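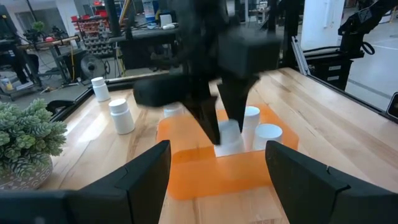 Speaker notes – budgeting for a two-arm cell
Lorkthorpe, 20 April 2021

Slide 1. Thank the hosts. Say who we are: Sidora, contract packing, small bottles, short runs. I do the equipment budget. I don't program the arms, so send technical questions to the workshop afterwards.

Slide 2. What we asked for. Bottles picked off a table and put in a tray. The first request was one line long and said "two arms". Read it out.

Slide 3. What the request left out. Go slowly here.
Table and rail. Spare fingers. Trays. Cabling. A screen at the table. Guarding. Training days.
Together these came to more than 20 per cent of the arm price. Pause for people writing it down.

Slide 4. Quotes. Najjar quoted for the whole cell, Forine for the arms only. Forine looked cheaper until we added the fittings ourselves. Ask both suppliers to fill in the same sheet – ours has 21 lines and I can share it.

Slide 5. Timing. Order by November if you want the money in the same budget year. Allow 10 weeks for delivery and keep 2 clear after that for setting up. We allowed none.

Slide 6. Running costs. Fingers and trays go under consumables, arms under capital. Check this with your accounts people before you sign, as ours moved the trays twice.

Skip slide 7 if short of time (floor plan).

Slide 8. Questions. If asked about payback: figures are still being checked, don't guess. Leave the quote sheet address on screen.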